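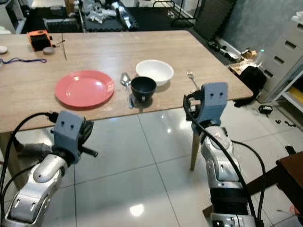 Table with a red plate, a spoon, a black cup and a white bowl.

Ticket: Adopted budget import incomplete, public view shows wrong department totals
Product: Idbridge budget publishing module
Customer: Brineck County, budget office
Opened: Friday, October 21, 2022
Priority: High
Status: Resolved, one item left open

Problem as reported

The county board adopted the budget and the office exported the line items from its accounting system (Didenko) as a single CSV. The file has 3,351 lines. The import page in Idbridge reported "Complete" with a green bar. On the public site, the general fund total is far below the adopted figure. Public Health and Roads are missing. Sheriff shows personnel but no equipment or contract services.

The draft budget, loaded in August from the same accounting system, displayed correctly.

Steps already tried by customer
Cleared browser cache. No change.
Logged out, logged in with a second editor account. No change.
Re-ran the import with "Replace existing" checked. Same totals.
Opened the CSV in a spreadsheet and summed the amount column. Sum matches the adopted ordinance.

Support, first response

Source file is good, so the loss is on our side or in the mapping. Please send the import log (Admin, Data, History, Download log) and confirm whether the August file was loaded in one piece or fund by fund.

Customer reply

Log attached. The August draft was loaded fund by fund, on the advice of the Plalby town clerk's office, which runs the same module. For the adopted version we used one file to save time.

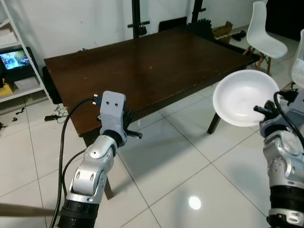

The last row number in the log is 2,000. After that there are no entries, no warning and no error. The missing departments all sort below that row in our file, and the Sheriff's lines straddle it.

Support, analysis

Confirmed. The browser upload page stops reading at 2,000 rows and still marks the job complete. The scheduled import has no such cap. The limit is in the admin guide but not on the page itself, and the status message is wrong. Logged with development as a defect.

Workaround:
1. Set the public budget page to Unpublished.
2. Delete the partial adopted version. Do not use "Replace existing" – it only replaces rows with a matching account key.
3. Split the CSV by fund. Keep the header row in each file.
4. Load each file with "Append to version" selected.
5. Run the Balance Check report before republishing.

Customer reply

Steps 1 to 4 done. Most files loaded. The capital projects file stopped with error 400 and a list of 71 rejected lines. All of them have an account code that starts with a zero.

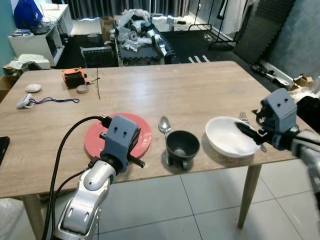 Why would a leading zero cause a line to be rejected?
The account code is a text field of fixed length, and a spreadsheet program will usually drop the zero when it saves the file. The code then comes up one character short and fails validation. Split the original export in a text editor, or set the column to Text when importing it into the spreadsheet.

Customer reply

The split files had been saved from the spreadsheet. We went back to the untouched export, set the column to Text and saved the capital projects file again. It loaded with no rejections. Balance Check now matches the ordinance for every fund except Debt Service, where revenue is right but expenditures appear twice.

Support

Debt Service was appended twice. The history page shows two jobs with the same file name a few minutes apart. Select the second job and choose Roll Back. Rolling back one job does not touch the others.

Customer reply

Rolled back. All funds match. Page republished.
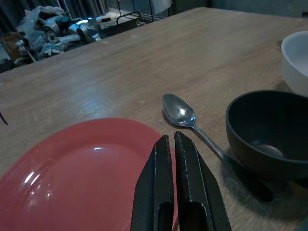 Will later budget amendments have to be split by fund as well?
Only if the amendment file is over the row limit. Amendments should be loaded as a new version linked to the adopted one, so that the public page shows adopted and amended amounts side by side. Appending them to the adopted version changes the adopted totals and should be avoided.

Resolution
Cause 1: row cap on browser upload, with false "Complete" status.
Cause 2: leading zeros stripped in split file.
Cause 3: duplicate append, Debt Service.

Left open: status message defect. No release assigned. Customer has asked to be notified and will move to the scheduled import before the next budget cycle.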